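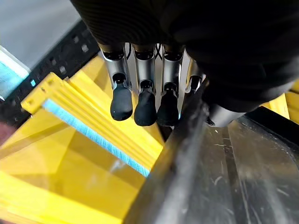

Can you learn gouache from scratch in one summer?

Most people can get far enough to enjoy it, which is the part that matters, provided they paint small and paint often. Twelve weeks of postcards will teach you more than one enormous landscape that you come to dread.

I say this as someone who did it the other way first. My early gouache paintings were all far too big, done on lovely paper I was frightened of, and I'd spend so long fussing over the sky that by the time I got to the hills the paint had gone chalky on the palette and I'd lost heart (and usually the light as well). It was a summer course in Transtead that put me right, and I've been meaning to write about it ever since.

The course ran in the old chapel rooms from the first week of June, and the rule was simple. Every painting had to fit on a postcard and be finished in 60 minutes. When the kettle went on, brushes went down. I grumbled about it for a fortnight and then, somewhere in the third week, I found I'd stopped drawing every window in every house and started looking for the big shapes instead. What a relief that was!

If you've only ever used watercolour, gouache takes a bit of getting used to. It's opaque, so you can put a pale colour over a dark one, but it also wakes up again when you wet it, and a heavy-handed second layer will drag the first one about and turn the lot to mud. Use less water than you think for the top layers, about as thick as single cream, and lay the stroke down once and leave it be. The colours shift as they dry, too. Darks tend to come up lighter and lights tend to go a touch darker, so keep a scrap of the same paper beside you and test everything.

As for paint, you really don't need much. I use five tubes from Sivlow's student range, a warm and a cool blue, a lemon yellow, a brick red and a burnt umber, plus the biggest white they sell, because white vanishes at an alarming rate. I did treat myself to a Cedeck flat brush halfway through, half an inch wide, and it does nearly all the work now. The little pointed one comes out at the end for masts and fence posts and the odd seagull.

Paper I am fussier about. The Grube pads come with 60 sheets, already cut to postcard size, and they stay reasonably flat if you tape all four edges down. I did try cutting up old cartridge paper to save money, and it buckled so badly that the paint ran into the valleys and sat there in puddles.

The course finished with a show, all our postcards pinned up in rows along the chapel walls, 652 of them, some splendid and some very wobbly indeed. Mine were mostly of the same boatyard, seen from the same bench, and lined up together you could see the greys getting cleaner from June to August. I sold two and gave one to my neighbour, who has it propped behind the kitchen tap.

They're running it again next year and I've already put my name down. In the meantime I'm trying to do a card before breakfast, with yesterday's paint sprayed back to life and a mug of tea kept well away from the brush water, as I have made that mistake more than once.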